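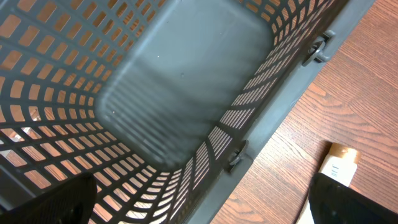
Sevamix Entertainment Desk

Home | Film | Music | Television | Threads

1/ Clerach have confirmed that the Vondov reunion album is finished. Release is set for November. The band last put out a record in 2005.

2/ Running time is 109 minutes across 2 discs. The label's notice lists no guest vocals and no outside producer.

14 replies · 31 shares

3/ The singer's comments on breakfast television this morning have been widely misquoted. The word used was "pause", in answer to a question about touring. The marriage did not come up in the interview.

4/ On the marriage: both parties attended the Després perfume launch and arrived in separate cars. Two outlets have reported this as a split. Neither cites a source, and the couple's publicist has declined to comment.

5/ The ring was missing from the launch photographs. It was also missing from the last tour's publicity stills, so its absence dates nothing.

9 replies · 22 shares

6/ Ticket position: one playback event, capacity 586, entry by ballot. The ballot opens at noon on the Clerach site. Resale is blocked and names will be checked at the door.

7/ Correction to post 4: the publicist represents the singer only. The other party has no listed representative.

Share this thread | 47 comments | Back to top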